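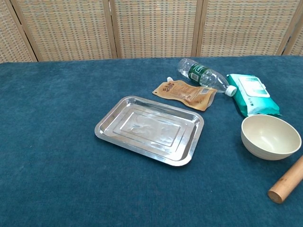 SPEAKER NOTES / Home and Household

Talk two: What lives on the side table
Monday evening group, Clava hall

Good evening, everyone, and thank you for coming back after last month, when I went on far too long about airing cupboards. (Pause here, let people find their seats and finish their tea.)

I want to start with the tray, and with that lovely teal cloth under it, as I think most of us have a table at home that looks very much like this by teatime. A stainless steel tray, a pouch with a little white screw cap, a water bottle lying on its side, a packet of wet wipes. Nothing out of the ordinary, and that is rather why I'm fond of it.

Ask the room: who has a bottle on its side somewhere at home this minute? Wait for hands. Mine has been under the hall chair since we drove back from Nirov.

Now, the tray. My own rule, for what it's worth, is that the tray is for things on their way somewhere else. If it has been sitting there for 2 days it isn't on its way anywhere, is it, and it needs a proper home. A shiny one like this will show every fingerprint, so a soft dry cloth afterwards, and do get into the rounded corners.

Velvety cloths next. Lovely to look at, but they do hold on to crumbs. Brush one way only, with the pile, and give it five minutes before you decide it needs washing. I ruined a good one by being impatient and I still think about it.

Pouches: squeeze from the bottom, cap on tight, and stand them up in a jar if you can. Bottles: empty, rinse, cap back on, straight into the recycling. Wipes: press the flap down all the way round, every time, or you'll be left with a packet of dry paper.

(If there's time, say a word on woven screens like the one at the back. Soft brush, top to bottom, and don't soak the weave. If it's gone eight, skip to questions.)

Handouts are by the door, and the four spare cloths are free to whoever would like them.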